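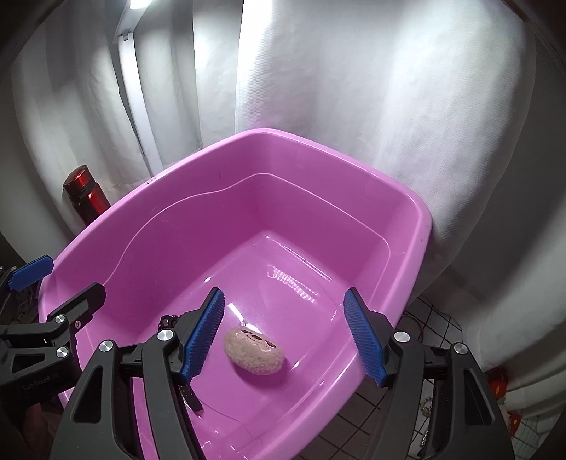

Pads open over the basin, water task, object between the pads.

Tramwood forum > Handheld grippers > Good practice
Thread: Water tasks - what's your rule on depth and cables?

marlpit_48
I'm writing up the water section of our house rules and would like to hear what others do. Mine so far: shallow water only, pads may get wet, linkage and gears may not. Basin on the floor, never on a table. Both grippers get wiped down every 2 episodes. Have I missed anything?

Trandlow
Cables. You've got a thin dark one running over the tiles by the basin wall. Our rule is nothing electrical on the floor within reach of a splash, whatever it's for.

marlpit_48
Fair. I had a line about cables on the grippers but none about cables on the floor. Adding it.

veronika csonka
I'd also put in something about light. Those bright streaks on the water are the sort of thing that gets our episodes sent back. We threw out 123 of 200 in November for glare. Move the lamp or shut the curtain before you start.

Lorka
Disagree with that one. People wash things under bright lights. If you only record in flat light you end up with data that only works in flat light. I'd keep the glare and note it in the log.

veronika csonka
Note it, fine, but if the reviewer can't see the pads close then the episode is no use to anyone. The fuzzy thing is clear enough here. Closer to the streaks it might not be.

Lorka
Then the rule should be "object visible at contact" and leave the lamp out of it.

munro_b
+1 to Lorka's wording. Also clear the floor of loose bits. There's something like a small chain next to the gripper arm and I'd want that gone before anyone starts.

marlpit_48
OK, draft now says: no cables on the floor near the basin, floor clear, object visible at contact, glare logged. Still undecided on the lamp - will post the full text when I've tried it both ways.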